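Veller Open Day: Your Questions

Last updated January 5, 2023

I put this page together after the July open day, when my inbox filled up with pretty much the same questions over and over (no complaints, I love that people write in!). If yours isn't covered, send it to me and I'll add it. - Afaf Twal

What is the open day, exactly?

It's an afternoon when we let people into the Veller lab to see what we do with robot arms. You get a short welcome, then the simulation demo, then as much time as you like to bug the team with questions. Most of our work happens in simulation, so a lot of what you'll be looking at is on a big screen. I say that early because a few folks came expecting a factory floor.

What does the demo show?

A living room, mostly! We call that one Fastness, and it's the room I like to start people off with. There's a brown leather sofa with a few things left lying on it, a dark side table, a wood floor, and a white arm with a black two-finger gripper. Household stuff is a lot harder on a robot than people expect. Headphones are all curves and gaps, and a phone is thin and slippery-looking and tends to end up propped against something.

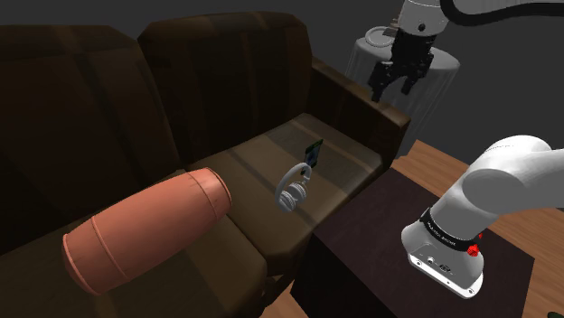

We usually run Fastness first and then take requests. Last time a kid in the front row wanted everything piled up on one cushion, so we tried that, and it went about as well as you'd guess. The other room, Ulano, is a kitchen. It's newer and it still has some rough spots, but I'll open it up if there's time.

Is any of it real, or is it all on the computer?

The demo is all on the computer. We test in there first so we can get things wrong 400 times before lunch without breaking anybody's phone. After the demo you can walk over and ask about how we move things to real hardware, but we don't run the hardware while visitors are in the room.

How many tries does it take to get a grasp right?

Oh boy. It depends so much on the object. For one batch we ran 3,000 attempts and I still wasn't happy with the thin flat stuff. The gripper has to come in lined up with the narrow edge, and if it's a little off, the thing twists or slides. Big chunky objects have their own trouble (some are wider than the fingers can open), but flat ones are where I've spent most of my year.

Do you show close-ups? I couldn't see much from the back.

Yes, and sorry about that! We now put a second view on the screen, looking along the gripper at the fingertips. You get a much better idea of how something is being held, and whether it's sitting straight or leaning a bit. 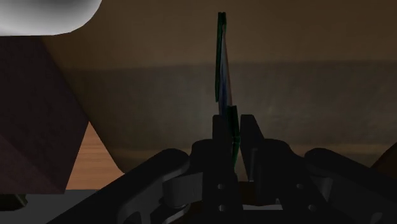 I spend a lot of time in that view on a normal workday too. The wide view is nicer to look at, but when I'm trying to figure out why a grasp went bad, I want to be right down at the fingers.

Can I drive the arm myself?

You can! We set up a station called Kakakhel with a plain game controller. You get one turn of 11 minutes, then you go to the back of the line if you want another. Most people spend the first half just working out which stick does what, and that's fine.

Is it OK for kids?

Sure. Under 12s need a grown-up with them. The welcome talk is a little dry for the small ones, so feel free to wander in late.

How many people come?

We had 244 in July, way more than we had chairs for. There are two sessions now, so please pick one when you sign up.

Can I take pictures?

Of the screens, go ahead. Please ask before you take any of other visitors.

Where do I park?

Behind the building, by the loading door. The front lot belongs to the dentist and they do tow.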